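The Saturday Tower

By the time Kobe Van der Linden had found his reading glasses it was gone four o'clock, and the rain had come in properly over Mernwood, and he thought he might as well make a start on the computer as sit listening to the gutter.

It had belonged to Mrs Snorradóttir, who had taught half the town to play the piano and the other half to stop trying, and her daughter had brought it over in the boot of the car, wrapped in a travelling rug. There were more than 200 recordings on it, the daughter said, all the end-of-term concerts going back to when the hall still had its stage curtains, and now the thing wouldn't start. The shop in Vedstead had wanted 599 for a new machine and had shrugged when she asked about the music on the old one. Kobe, who disliked a shrug more than almost anything, had told her to leave it with him.

He had spent most of his working life at Kakevora mending weighing scales, the big ones that lorries drive on to and the small ones for sweets, and he held that a computer was easier than either (a scale will argue with you, he used to say, and a computer only sulks). So he put the kettle on, took his cardigan off, put it back on again because the workshop was cold, and went through to the bench.

It was a good bench, long ribbed lengths of aluminium laid side by side, and small screws were forever rolling into the grooves and having to be coaxed out with a magnet on a stick. He had meant for years to put a mat over it. The tower was on its side there with the panel off and all its insides looking up at him, the green board in the middle and the orange, red, yellow and blue wires bending down towards the front corner like something growing in a hedge.

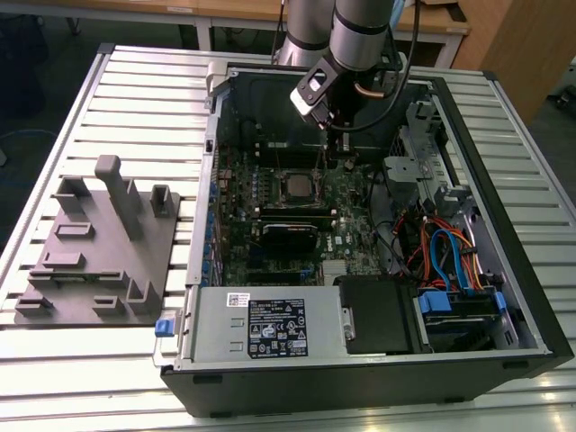 The Drive with the Blue Tabs

He didn't touch anything for a while. His old foreman had taught him that, to look until you were bored and then look a bit longer, and it had saved him a good many fingers over the years. He followed the blue cable round its loop with his eyes. He looked at the graphics card, and at the little silver heatsink with its fins, and he thought of Mrs Snorradóttir printing out her programmes, always in that curly lettering you couldn't read from further back than the second row.

She had taught him too, though not for long. He'd been fifty-one and had wanted to learn one tune for his wife's birthday, only the one, and he had gone every week for a whole winter with his cap in his pocket and his big thumbs landing on two keys at once. Five minutes into the concert in March his mind had emptied like a bath. He had sat there with his hands in his lap, and from the side of the stage she had hummed the next bar, quite loudly, as if it were part of the music, until he found it and went on.

That would be in there as well, he supposed, on the dark drive down in the corner with its blue tabs. The mistake and the humming and then Annelies laughing somewhere near the radiator, because she'd had a laugh you could pick out of any crowd. He had never asked for a copy. He hadn't known, until the daughter mentioned it on the doorstep, that there was one to ask for.

The kettle had clicked off long ago. He went and made the tea anyway, rather strong, and found two ginger biscuits at the bottom of the tin, and carried the lot back and set it down on the windowsill, well away from the bench. Then he cleaned his glasses on the end of his cardigan, switched on the lamp and pulled up the stool.

"Right then," he said, to Mrs Snorradóttir more than to the computer, and reached for the small screwdriver.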